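Furniture Care and Surface Maintenance
Unit 4: Looking after wooden tabletops
Handout for students, Trundmont evening programme
Tutor: Fouzia Bangash
Last revised 2023-06-07

Before the session

Please read the whole handout before you come. The first half is background and the second half is the practical work, and there isn't time to do the background in class. Bring an old cotton T-shirt or a worn-out pillowcase cut into squares, a soft pencil and something to lean on. Aprons are in the cupboard by the sink. People with a nut allergy should tell me beforehand, as one of the oils on the shelf is walnut and I can put it away.

What we mean by a surface

When people talk about a wooden table they usually mean the top, and when they talk about the top they usually mean its finish. The wood is underneath. A tabletop that has been varnished or lacquered is, for cleaning purposes, a thin hard film. A tabletop that has been oiled or waxed is much closer to bare wood, and anything spilt on it has a shorter way to travel.

So the first job with any table is to work out what is on it. You will get this wrong now and then, and so do I. Old tables often have more than one finish, for instance wax put over a worn varnish by a later owner.

Three checks, in order of how little harm they do:

Look along the surface with your eye close to table height, towards a window. A thick film reflects evenly. An oiled surface has a softer sheen and you can often follow the pores.

Put one drop of water somewhere that doesn't matter, such as the underside of an overhang, and leave it for a few minutes. If it sits up in a bead, there is a film or a good coat of wax. If it flattens and darkens the wood, the surface is thirsty.

Rub a hidden spot with a cloth barely damp with white spirit. Wax will come off on the cloth as a yellowish or brown smear. Open the window for this one.

Do not use acetone as a test at home. It is a proper test, and we do it in Unit 6, but it takes shellac and lacquer straight off.

Grain direction

Grain is the direction in which the fibres run. On most tops made of boards it follows the length of the boards. Veneered tops can run any way the maker liked, and some are laid in quarters so that the direction changes at each joint.

Everything you do to the surface should follow the grain: dusting, washing, sanding, oiling, buffing. A scratch that lies along the grain is hard to see. The same scratch across it shows up from the doorway. Circular rubbing is fine for putting oil on, but the last few strokes should always be straight and with the grain.

Light-coloured woods cause more trouble than dark ones here. On a dark oak table the figure is strong and you cannot miss it. On a pale top the lines can be soft and far apart, and in flat light they almost disappear. Turn the overhead light off and use the window, or hold a torch low at one side.

Look for the direction of the lines first, then for the darker streaks, then for the places where the light catches the surface. Sketch the three separately if it helps. In Exercise 2 you will be asked to do this for your own table. 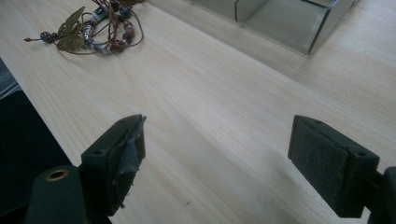

Fig. 1. Pale wooden tabletop with straight, soft grain lines, faint darker streaks and a gentle sheen.

The streaks in Fig. 1 run darker than the wood next to them, but only slightly. Students often want to scrub at marks like these. On any pale top, ask yourself whether the mark follows the lines. If it does, treat it as part of the wood until you have a reason to think otherwise. A spill usually has an outline of its own and crosses the grain without taking any notice of it. A ring from a mug is the obvious case. Greasy marks from hands are less obvious and tend to collect near the edge where people sit.

Note too that sheen tells you something about the finish and the light together. A gentle sheen could be a satin varnish, an oil or a wax. You cannot settle it from a picture, and that is why the water drop comes next in the list.

Everyday care

Dust with a dry soft cloth, with the grain, once or twice a week. Crumbs and grit do the most harm of anything on a kitchen table, so brush them off before you wipe.

For washing, use a little mild soap in warm water. The cloth should be wrung out until it no longer drips. Wipe one strip at a time, go over it with a second cloth dampened in plain water, then dry it. Do not leave any of it to dry by itself.

Avoid the following on wood of any kind:
bleach and anything containing it
scouring pads and cream cleaners
spray polish with silicone in it
steam mops and steam cleaners

Silicone is on the list for the sake of whoever has to refinish the table later. It gets into the wood and new varnish will not lie flat over it.

Common faults

White rings. These are moisture caught in the finish. Leave them overnight, as fresh ones sometimes go on their own. If not, rub lightly with a paste wax on a soft cloth, with the grain.

Black rings. Water has got through to the wood and reacted with it, usually where there was iron about, such as a tin or a plant stand. These need oxalic acid, and that is outside this unit.

Scratches. Feel with a fingernail. If the nail doesn't catch, the scratch is in the finish and wax will hide most of it. If it does catch, we will deal with it in Unit 5.

Dryness. The surface looks chalky or patchy and water soaks in at once. Oil it.

Fading. Pale woods generally yellow or darken with sunlight, and a runner or a fruit bowl left in one spot will leave its shape behind. Move things about from time to time. Once the patch is there, the only quick cure is a full sand and refinish. Otherwise take the cover off and wait.

Oiling a bare or oiled top

We use Stivura table oil in class as it has little smell. Any food-safe finishing oil will do at home, and the Nutby one from the hardware shop is fine.

1. Clean the top and let it dry completely, overnight if possible.
2. Sand lightly with 300 grit, with the grain. Stop as soon as it feels smooth.
3. Take off the dust with a barely damp cloth and wait again.
4. Pour a small pool of oil, no bigger than a saucer, and spread it out. Work in sections.
5. Leave it for the time given on the tin.
6. Wipe off all the excess. Oil left standing goes sticky and is miserable to remove.
7. Buff with a clean cloth, in straight strokes.

Do 2 coats. A very dry top can take up to 4, with a day between each.

Oily rags can catch fire by themselves when they are left in a heap. Spread them out flat outdoors until stiff, or put them in the metal bin of water by the door. This applies in class and at home.

Exercises

Exercise 1. Choose a table at home. Carry out the first two checks and write down what you think the finish is. One or two sentences will do.

Exercise 2. Draw a patch of the same table the size of your hand. Mark the grain direction with an arrow and shade any streaks. Note where the light was coming from.

Exercise 3. List any marks you find and say for each whether it is in the finish, in the wood or part of the wood.

Bring your notes to the next session. We will go through them in pairs before starting on the practice boards.

Reading

The reading for this unit is the chapter on oil finishes in the Yoon booklet, on the shelf in the workshop. There are 2 copies, so please don't take them home. Maximiliano Goicoechea's sheet on shellac, which he gave out in March, is also worth another look before Unit 6.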